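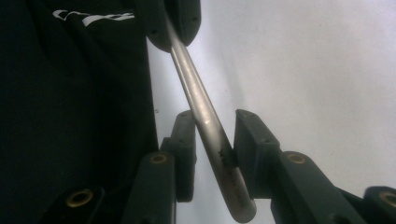 Metal rod, marked by hand in black.

Section 3: Setting up the dishwasher at Barnwood

Right, you've read section 2, the old machine has gone and the new Killberg is sitting in the gap under the worktop. I've put this one in twice now (the first time was a practice run, let's call it that) and I've written everything down in the order I wish I'd done it. Read it all through once before you pick up a spanner.

What you need to hand

A bucket, two old towels, an adjustable spanner, a small spirit level, a torch, a bag of dishwasher salt and a bottle of rinse aid. Have some cutlery and a few plates ready for the test load as well.

CAUTION: Turn off the water at the stopcock and switch the machine off at the wall before you touch either hose. The switch is the one behind the bread bin, and the label on it still says "freezer".

3.1 Getting it level

1. Pull the machine forward until you can reach all the feet. It's heavier than it looks, so get somebody on the other side.

2. Screw the front feet down first, then the back ones with the long adjuster at the bottom of the door.

3. Lay the spirit level across the top, then front to back. The door should stay where you leave it when it's half open. If it drops or swings shut, see the Killberg booklet for the door springs and leave the feet alone.

4. Push it back gently and check again. Mine had moved, and I bet yours will too.

3.2 Hoses

5. Screw the inlet hose on to the cold tap finger tight, then give it a quarter turn with the spanner. Please don't go further! I cracked a washer that way and had to wait for a new one from Nautiyal.

6. Loop the waste hose up as high as it will go under the worktop before it comes down to the sink trap. Without the loop, dirty sink water can run back into the machine.

7. Put a towel under both joints, open the stopcock slowly and wait ten minutes. Feel round the joints with a dry hand.

NOTE: The flow under the sink at Barnwood is on the slow side when somebody's filling the urn. If you get the tap symbol flashing, wait for the urn and press Start again.

3.3 Salt and hardness

8. Take out the bottom rack and unscrew the salt cap. Fill the tank to the top with water — first time only — and then pour in salt until it won't take any more. Water will spill over, and that's fine.

9. Wipe up the spilt salt and do the cap up properly. Run the rinse programme straight away so that no salt sits on the metal.

10. Set the hardness. Hold the programme button until the display changes, then press it until you reach 28. That's the right number for our water, whatever the quick-start card tells you.

CAUTION: Never put detergent in the salt tank. It ruins the softener and you'll be ringing Bristent for a new one.

3.4 Loading and the first wash

11. Sort things before they go in. Big spoons and spatulas lie flat in the top rack, where they can't drop through and stop the spray arm. Small cutlery stands in the cutlery basket, handles down, apart from sharp knives, and those I always do by hand.

12. Spin both spray arms with a finger. If one catches on something, move the something.

13. Choose the quick programme, which takes 30 minutes, and stay in the kitchen for the whole of it. I mean it, have a cup of tea.

14. When it finishes, leave the door ajar for a bit before you unload. Plastic always comes out wetter than china, so give it a shake or a go with the tea towel.

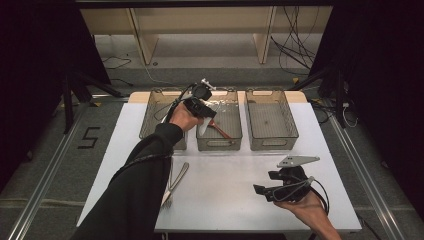
Sylvie Lemieux thinks I should have put the filter in before the salt, and that everyone ought to rinse it under the tap once a week whether it looks mucky or not. She's right about the rinsing, so here it is as a proper step.

15. Lift out the bottom rack, turn the filter to the left and pull it up. Rinse both parts, use an old toothbrush on the mesh, and turn it back until it clicks. If it doesn't click it isn't in, and bits will get into the pump.

NOTE: Write the date of the first wash inside the cupboard door. The guarantee runs from then and you'll need it if you ring up. Section 4 has the error codes.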